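Chapter 12

Somewhere to Put Your Coat: Lockers and Other Shared Storage

In this chapter you will meet:
the difference between storage and a place where things are left
how a locker is allocated, and how it is quietly un-allocated
keys, spare keys and the drawer they go to die in
labels, and why the blank ones cause most of the trouble

12.1 The trouble at Gondal

When Niamh Ní Chonaill took over as facilities manager at the Gondal office, she was handed a ring binder, a swipe card and a biscuit tin. The binder held the locker records. The tin held the keys. Between the two of them there was very little agreement.

According to the binder, the building had 217 lockers, every one of them in use. According to the people who worked there, there was never a locker to be had, and new starters were advised to keep their shoes under the desk and hope. Ní Chonaill did what few of her predecessors had thought of doing and went round opening doors. She found umbrellas. She found a single roller skate, a fondue set still in its gift wrap, and a cardigan belonging to a man who had retired to Portugal. Behind a good many of the doors she found nothing whatever, safely locked up.

We shall return to Gondal several times in this chapter. It was not a badly run office. The post went out, the heating worked in most weathers, and the people were pleasant to each other in the lift. Its lockers had simply been left to manage themselves, and lockers are no good at it.

12.2 What a locker is for

A locker does two jobs. It holds things, and it tells everyone else that those things are spoken for. The first job needs only a box. The second needs a door, a lock, and some kind of understanding among the people who walk past it.

Most complaints about lockers are really about the second job. A person whose coat has been moved to a chair by a stranger does not say that the volume of the compartment was poorly matched to the coat. They say that somebody has been in their locker, and they say it loudly, and often to you.

It helps to sort lockers by who has the use of them, and for how long.

Personal lockers are given to one person for as long as that person stays. They are popular, and they fill up with things the owner has forgotten owning.

Day lockers are free to anyone in the morning and should be empty by night. They rarely are. The Vusia swimming baths clear theirs at closing time and keep the contents behind the front desk, where the goggles alone take up a crate.

Team lockers belong to a group, which in practice means they belong to whoever has the key on them.

12.3 Doors, shelves and fittings

The common office locker is a metal cabinet divided into compartments, each with its own door. You will spend more of your working life with this object than you expect, so it is worth looking at properly once.

Start with the inside. A shelf near the top of a compartment gives a place for hats, lunch and small things, and leaves the taller space below for a bag. Buyers who leave out the shelf to save money will find that people build their own from shoeboxes.

The slats in the door let air through. Anyone who doubts that they matter should be invited to store a pair of running shoes behind a solid door for the whole of August and then to open it in company.

Labels go in a small holder on the door, if one is fitted. Put something in it. A number is better than a name, as numbers do not leave to join Stuster for more money.
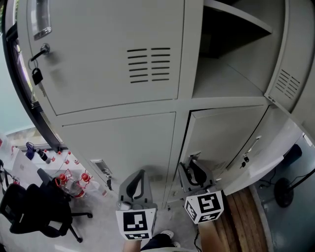

Fig. 12.1 A four-compartment locker cabinet. Note the shelf inside the open compartment at upper right, and the key in the lock of the door below it.

Handles are easily overlooked until one catches a sleeve. A recessed handle sits back in the door and is the better choice for a narrow corridor.

12.4 A word about keys

A key left in the lock of an unused locker is a perfectly good system. It says the locker is free, and it keeps the key within reach of the next person. The same key in the lock of a locker that is being used says only that the owner is trusting, or at lunch. From the corridor the two look alike. Decide which meaning your building will have, and write it down where people will see it.

Some users will bring a padlock of their own and hang it on whatever will take it. Decide about that as well, preferably before you own bolt cutters.

Spare keys should be tagged with the locker number and kept in one place. Zomunex, whose depot we visit in 12.6, had more than 996 spare keys when its records were last checked, and 503 lockers to try them in.

Before you read on

Find a set of lockers you can get at easily, at work, at college or at the gym. Ask whoever looks after them how many are free. Then ask how they know. Write down both answers, and keep them for the exercise at the end of 12.5.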